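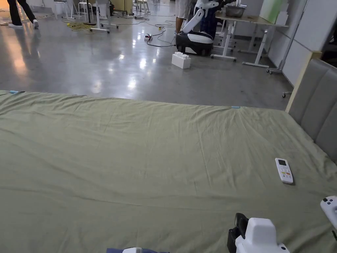
The Remote

The grippers came to the hall at Toltberg in the same foam, and the packing list gave them one line. Foria wanted a recommendation between two controllers, the Jemley and the Ghauri, before it ordered for the other sites. The hardware was identical. The difference was in how each controller decided that the fingers had closed on something.

The work was done on a bed. I picked up an object, held it for four seconds, and put it back down on the sheet. Two strips of blue tape marked the far edge. I had 200 grasps to do per session, and the log took a line for each: object, controller, force, result.

I started with the air-conditioner remote. It is a poor object for this kind of test because it is easy. The sides are straight and the weight is even. The Jemley closed on it, reported contact, and stopped. The Ghauri closed on it, reported contact, opened by the width of a fingernail, and closed again.

I entered this as hesitation. The form had no field for hesitation, so it went under remarks.

By the end of the first week the remarks column was longer than the rest of the sheet. The Ghauri did not hesitate on the phones or on the cloth. It hesitated on the remote, in my left hand and in my right, with the battery cover on and with it off. I swapped the cables between the two units. The behavior stayed with the controller.

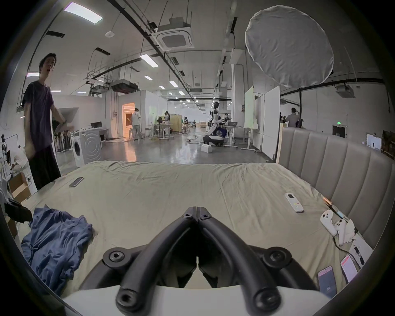
The bed at Toltberg, from the camera on the gripper.

I wrote to Ghauri. They asked for the raw force trace of grasp 1840 and sent it back with a circle drawn on it. Inside the circle, before the fingers reopened, was a small rise that the Jemley trace did not have. They asked whether a button was being pressed.

It was. The left finger landed on the rows of buttons every time, because I approached from the same side every time. The Jemley pressed the button and held it down for the full four seconds. The Ghauri felt something give, let go, and tried again with less force.

I went back through the Jemley results. Every remote grasp was marked as a success, and by the definition on the form every one was. I had written the definition.

That evening I stayed after the others had left their desks and ran the remote by hand, without a controller, to see what I did myself. I moved my finger off the button without deciding to. I did it again and tried to catch the moment, and couldn't.

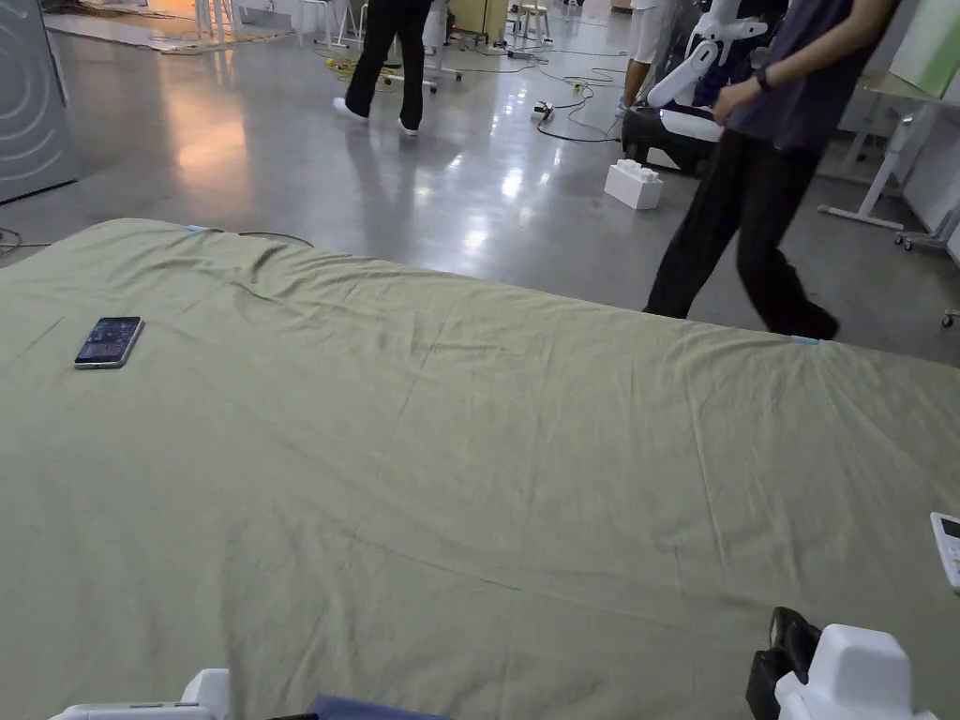
Grasp 2749

The last one on the schedule was a phone, on the Jemley. It closed, reported contact, and stopped. I held it, put it back on the sheet, and entered the line.

Foria's form asked for one name and a reason of no more than a sentence. I put Ghauri. For the reason I wrote that it could tell when it was pressing something, then deleted that and wrote "lower peak force on compliant surfaces," which was also true.

The order came through in May, for the Jemley, on price. They let me keep one Ghauri unit for spares. I have it on the bench by the window, and some mornings before the first session I give it the remote.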